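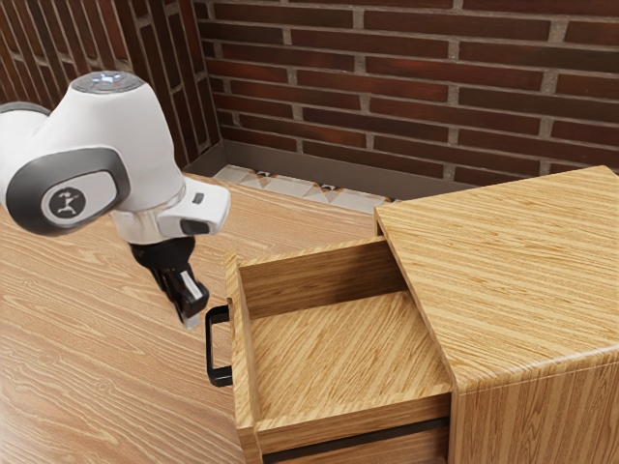
4. Adding Your Comics to the Library

Revised 2021-03-03 by Afiq Pasaribu

Section 4 covers getting your issues, collected editions and graphic novels into Soldale for the first time. You should already have installed the program and picked a library folder (Section 3). If you are moving from Stuvley, read 4.3 before you do anything else.

4.1 Before you start

Soldale reads CBZ, CBR and PDF files. It does not open files that are locked by a store's reader app. Check that the drive holding your library folder has free space equal to the size of the comics you plan to add, because Soldale copies files by default and leaves the originals alone.

Caution: Do not point the library folder at a folder that another comic program is managing. Both programs will try to rename files and you may lose your issue order.

4.2 Importing a folder

1. Open the Library menu and choose Import Folder.

2. Select the folder that holds your comics. Subfolders are included unless you clear the box marked Include Subfolders.

3. Choose Copy or Move. Move deletes each original once the copy has been checked.

4. Under Naming, pick Series - Issue - Year. You can change this later, but the whole library will be renamed when you do.

5. Click Scan. Soldale lists every file it can read. Files it can't read appear at the bottom in gray.

6. Click Import.

A test library of 1,026 single issues took 58 minutes to import on an older laptop. Leave the program open until the progress bar closes.

Note: Soldale processes up to 300 files in one batch. Larger folders are split up for you, and the progress bar starts over with each batch.

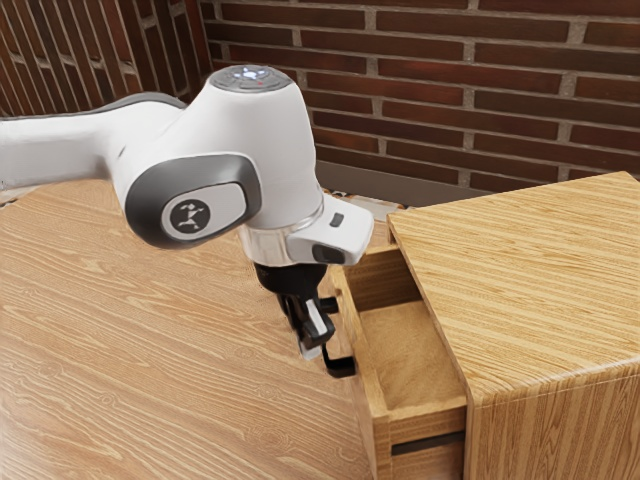 If the import stops partway, run it again on the same folder. Files already in the library are skipped. A file that stops the import twice is probably damaged, so move it out of the folder and try once more.

4.3 Moving from Stuvley

1. In Stuvley, export your list as a CSV file with reading progress turned on.

2. Close Stuvley.

3. In Soldale, import your comics as described in 4.2.

4. Choose Library, then Import List, and select the CSV file.

5. Match the columns. Series, Issue and Last Page Read are required. Ratings are optional.

Annuals and one-shots often come across without an issue number. Soldale puts them in a group called Unsorted, and you will need to file them by hand.

4.4 Fixing series that share a title

Relaunched series are the most common problem. When a publisher starts over at issue 1 under the same title, Soldale may put both runs together.

1. Open the series page and click Edit.

2. Select the issues that belong to the newer run.

3. Click Split Series and enter the starting year.

4. Check the covers. Variant covers stay with their issue number.

Crossover events can be handled with a reading list. The sample list, Osman, has 27 issues from four series, and you can copy it as a pattern for your own.

Note: Cover matching through the Galler plug-in was turned off in the September release. If you still have the plug-in installed, remove it under Settings, Add-ons, and restart the program.

Continue to Section 5 to set up the page viewer.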